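Lornville House Residents' Meeting – Minutes
Friday, 7:00 p.m., ground floor lounge

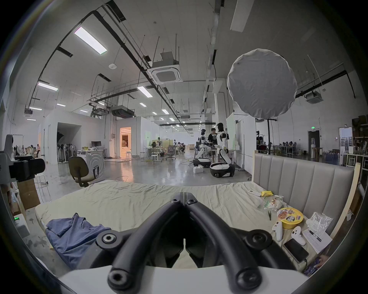
How often should a bed that everyone sits on be cleared off?
Every evening before nine, with a full strip and wash of the sheet once a week.

Chair: Muthu Gowda
Minutes: Guoqing Peng
Apologies: the two residents on late shift, plus Rao Street, who will read these and send comments

1. Last meeting

Minutes accepted with one fix. The shelf in the hallway is for outgoing mail only, and the earlier version said mail and keys. Keys go on the hooks!

2. The shared bed

This took up most of the evening and it was a really good talk. Muthu started by saying how much he likes that the big bed has turned into the place where people end up after dinner. Everybody agreed. It's comfortable, the padded headboard is great to lean on, and more gets talked over there than at any table in the building. The trouble is that things land on it and stay. Phones, snacks, game controllers, notepads, clothes – the usual pile by the end of the week.

Guoqing read out the replies to the December survey, which were full of good ideas. The favorite by a mile was a sorting basket that lives at the foot of the bed. Anything left on the sheet at nine goes into the basket, and the owner can fish it out whenever they like. There was a question about whether food should go in too. Answer: no, food goes to the kitchen, and anything opened gets thrown out.

Agreed:
– One basket for belongings, with a lid, bought from the house fund.
– Instant noodles are eaten at the table from now on. Sealed bowls may be carried through the room but not parked on the bed.
– Buns and other wrapped food go on the bread shelf with a name on the wrapper.
– Used foil goes straight into the kitchen bin.
– Pens get their caps on or get clicked shut. The last beige sheet had an ink spot that took three washes to fade.
– Tweezers and anything else pointed go back in the bathroom drawer the same evening.

3. Small electronics

We had a lively discussion about remotes. At present they wander all over, and the last one that vanished was inside a pillowcase. Muthu has offered to sew a pocket strip that hangs over the side of the mattress, with one wide pocket for remotes and narrow ones for controller halves. He brought a paper pattern and it looks terrific. He needs 40 inches of sturdy cotton and will use what is left from the curtain project if there's enough.

Phones stay with their owners. We are not making a pocket for phones, after a short vote.

4. Clothes and laundry

A shirt left on the bed counts as a belonging and goes in the basket, folded if the person clearing has a minute. Guoqing showed us the flat fold she learned from her aunt, and half the room was up trying it with their own sweaters. Lots of laughing, some very lumpy results. She'll show it again for anyone who missed it.

Sheets: the wash is on Sunday as before, warm cycle, no softener. The second fitted sheet is too short at the corners and keeps popping off. We will try sheet straps first, and look for a deeper one if the straps don't hold.

5. Budget

The house fund has around 80 dollars free this month. Approved from it: the lidded basket, a set of straps, and a small scratch pad for the kitchen so that shopping lists stop turning up in bed. Grara, the thrift store on the corner, had baskets in the window last week and Guoqing will stop by. If they're gone she'll try Omitz, which costs a bit more but is open late.

6. Clearing rota

Six people signed up on the spot, which was wonderful. Each takes one evening, and Muthu takes the one left over. The job is short: food out, belongings in the basket, sheet smoothed down, foil and wrappers in the bin. Swaps are fine as long as they're written on the rota.

7. Other business

Someone asked if the headboard panels can be cleaned. Soft brush on the vacuum, then a cloth with a little mild soap, and test a low corner first. Guoqing will do it before the next meeting.

A request for more floor cushions was met with cheers. Held over until we know what the basket costs.

Actions
Muthu – pocket strip, check leftover cotton, print the rota
Guoqing – basket, straps, scratch pad, headboard cleaning
Everyone – collect your things from the bed before Sunday's wash

Meeting closed at 8:25 p.m. Next meeting same time next month, and Rao Street is bringing the dumplings.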